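Wooden cup as a rice measure: drift over time?
Home > Kitchen and Tableware > Materials and Care

prumetti_40
Posted 19:12

I measure dry rice with a small turned cup, reddish-brown, round-bellied, slightly narrower at the base. Species unknown. The seller, Stostby, listed it only as "hardwood, oiled". In July I levelled it with rice and weighed the contents. I repeated this last week and got 3 g less from the same bag, same scale. Has the cup shrunk, or is my method poor?

The cup is never soaked. It gets a wipe with a damp cloth and stands on its base overnight.

halfgill
Posted 19:40

Method. Three grams is well inside the scatter for levelling by hand. Rice settles if you tap the cup and bridges if you don't. Do ten fills, discard nothing, post the spread.

Maeng
Posted 20:05

I wouldn't dismiss it so quickly. Wood moves across the grain with humidity, hardly at all along it. A turned cup goes slightly oval as it dries, and an oval has less area than a circle of the same perimeter. The effect is small but it is real. Measure the rim across two diameters at right angles.

halfgill
Posted 20:21

Real, yes. Measurable with rice, no. You would need a far larger change in the rim than anyone would tolerate in a cup before it showed up over the grain packing.

prumetti_40
Posted 21:33

Fair. I've set things up properly this evening so that I stop chasing my own errors. Rice goes in the steel bowl, the cup stands to one side of it, and the flat steel plate sits in front to catch whatever comes off when I level.

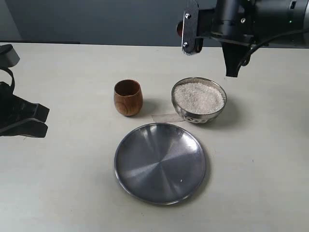 Ten fills, levelled with the back of a knife, no tapping. The spread between highest and lowest was larger than the difference I was worried about, so halfgill has the better of it so far. I haven't done the rim yet, as my calipers are at work.

Relative humidity in the kitchen was 60 per cent on the cheap meter. I didn't record it in July.

plavov_user
Posted 21:50

Why not measure in steel and be done with it? I have the Plavov measuring set and it has never given me any reason to think about it. Wood is for serving.

Maeng
Posted 22:02

Steel is the sensible answer if volume matters. I disagree that wood is only for serving. A dry wooden cup with dry rice is about as undemanding a use as there is. Keep it out of the sink and it will be fine.

halfgill
Posted 22:15

Or weigh it. You already own a scale. The cup is then a scoop and its shape is irrelevant.

prumetti_40
Posted 22:31

I do weigh for larger batches, 600 g and up. For one portion the cup is quicker and the water goes in by the same cup, so the ratio holds whatever the volume is.

Maeng
Posted 22:38

You didn't mention water. That changes my answer. Filling it with water every day will move the wood more than any change in the weather, and the inside will lose its oil first. Use something else for the water.

plavov_user
Posted 22:44

Hence steel.

prumetti_40
Posted 23:06

Noted. Water by jug from now on. I'll re-oil the inside at the weekend, leave it to cure and repeat the ten fills with the rim measurements included. Will post both sets.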